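# Blanket season is back at Hulden

October already, and the fleeces are out again! I popped into the spare room this morning and there was the tan one, folded up thick against the pillows with the flowery cases. 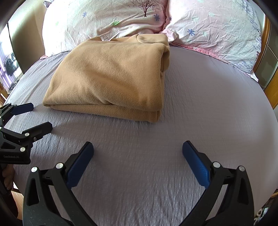 So where should a spare blanket live once the nights turn chilly?

On the bed, folded, up near the pillows. You can grab it half asleep and pull it down over you, and you don't end up fishing about on the floor with one foot at 3 in the morning (I've done that plenty).

The bigger news is that the Pranberg blanket swap is on again this month, in the hall behind the library. Colette Bodin is running it and she tells me 200 blankets changed hands last year, which is a lot of fleece for one small hall. Bring yours washed and folded. Bobbly ones are fine, Colette says, she's got a soft spot for them and so have I – they're always the warmest. Holes are a different matter, and those go to the dog shelter.

Doors open at 12 and there'll be tea and something with jam in it. Pillowcases are welcome too this time, in pairs if you have them, odd ones if you don't. I'm after something with a floral print myself, so hands off if you see me heading for the pink pile!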